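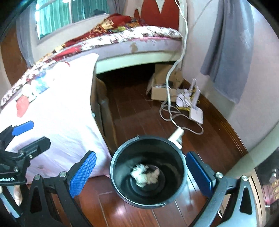

How often should a bedroom wastebasket be emptied when it holds only a few tissues?

Twice a week is sufficient for most households, and daily during a cold or an allergy season. The bedroom bin seldom fills, and for that reason it is often overlooked on collection day.

The question was among the most common received by the Jurnthorpe Household Office during its winter review of small rooms. The office advises tenants in 185 furnished apartments on cleaning, storage and waste. Its review, dated 2025-01-15, gave a full chapter to the bedroom, a room that earlier editions had covered in a single paragraph.

Narendra Malhotra, who edited the chapter, said that kitchen bins receive nearly all of the attention in household manuals. "People have a system for the kitchen," he said. "In the bedroom they have a bin and a vague intention."

The chapter begins with the bin itself. A round, open bin with a smooth inner wall is recommended for tissues, cotton pads, clothing tags and similar dry waste. Lids are discouraged beside the bed. A person reaching out at night will not lift one, and the tissue ends up on the floor or under the pillow. A dark interior hides marks between washings, although it also hides residue, and the office asks tenants to wipe the base even when it looks clean.

Opinion is divided on liners. Tenants in the Rivera building, where the floors are plank throughout, were largely in favor of them. Those at Jamela preferred a bare bin that could be carried to the main trash and tipped out. The review accepts both practices. An unlined bin should be washed every two weeks with warm water and dish soap, then dried fully before it goes back. A lined bin may be left for a month.

Placement receives more space than might be expected. The bin should stand within arm's reach of the pillow but clear of hanging bedding. Sheets and light covers that drape close to the floor tend to catch on a rim when the bed is made, and a light bin is easily tipped over. The office suggests a gap of 8 inches between the bin and any cloth. On wood floors, a felt ring under the base prevents scratches and keeps the bin from sliding.

The order of work is also set out. The bed is made first, so that anything shaken out of the covers can be picked up and thrown away. The bin is emptied next, and the floor is swept last, including the strip beneath the bed frame. Tenants who sweep first, the chapter notes, usually sweep again.

Used tissues belong with general trash. They are not accepted with paper recycling in Jurnthorpe, a point that 61 tenants raised in writing last year. Unused tissues and their cardboard boxes may be recycled, provided that any plastic film at the opening has been removed.

A revised checklist, printed on one side of a card, will be delivered to all apartments in February. The Iltent building will receive its cards first, together with replacement bins for the 21 bedrooms that currently have none.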